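4.2 Tariff complaints and the regulator's response

The case for rolling back the Brallville tariff rests on a claim that has been repeated more often than it has been tested: that the regulator, in approving the June price change, ignored the costs it would place on small industrial users. We went through the written objections filed with the regulator during the comment period, 331 in all. Most of them say the same thing. Large parts of the text are copied from a template circulated by the employers' group Mukunent, down to its spelling mistakes, and only 60 filings include a meter reading, a bill or any other figure of the filer's own.

A copied letter can still be a sincere one, but it tells us little about what the new price does to a particular firm. The regulator treated the filings as a tally of opinion. Mukunent treated them as proof of harm. We see no good basis for either reading.
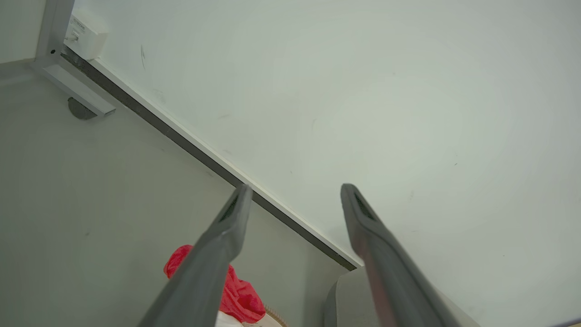

Did firms that objected face higher bills than firms that stayed silent?

The billing records do not show it. Among the small industrial users for whom we could match a filing to an account, the change in the monthly bill was close to that of users who filed nothing, and the gap is well within what ordinary swings in output would produce.

The distribution company, Bolger, has made much of this result in its own statements. We would urge more caution than Bolger has shown. Matching was done by account name, and firms that rent space from a larger user often have no account of their own. Their costs reach them through the landlord, sometimes months later and sometimes with a markup that no tariff order controls. If harm is concentrated among such tenants, our records would miss it almost entirely.

Nor is the company's cost filing as solid as it looks. Bolger justified the increase with a list of 1,155 planned repairs to lines and substations. The list gives a location and a price for each item but no completion date, and several items appear in the previous filing under different names. The regulator asked for a corrected list and then approved the tariff before receiving it. Whatever one thinks of the price itself, that order of events is hard to defend.

Figure 4. Gripper fingers, wide open, in front of a pale surface.

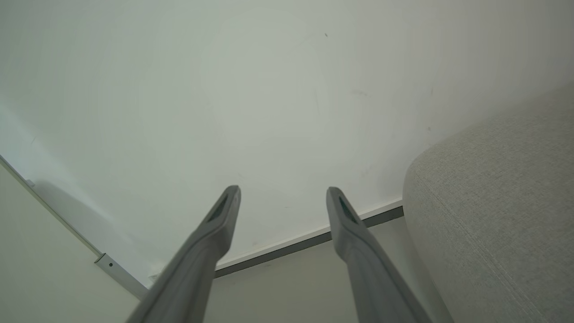

4.3 The proposed rebate

Pestus, the consulting firm hired to review the tariff, recommended a rebate for users below a consumption limit of 100 units a month. The proposal was welcomed by both sides, which in our view should have invited closer reading. Pestus does not say how it chose the limit. It offers no estimate of how many firms would cut recorded use, or split one account into two, in order to fall under it. Its model assumes that none would.

We reran the model with that assumption relaxed. The rebate still lowers bills for the smallest users, but its cost then depends heavily on how many accounts are split, and the records do not let us put a number on that. Until Bolger reports accounts by site, any stated cost for the rebate should be read as a guess.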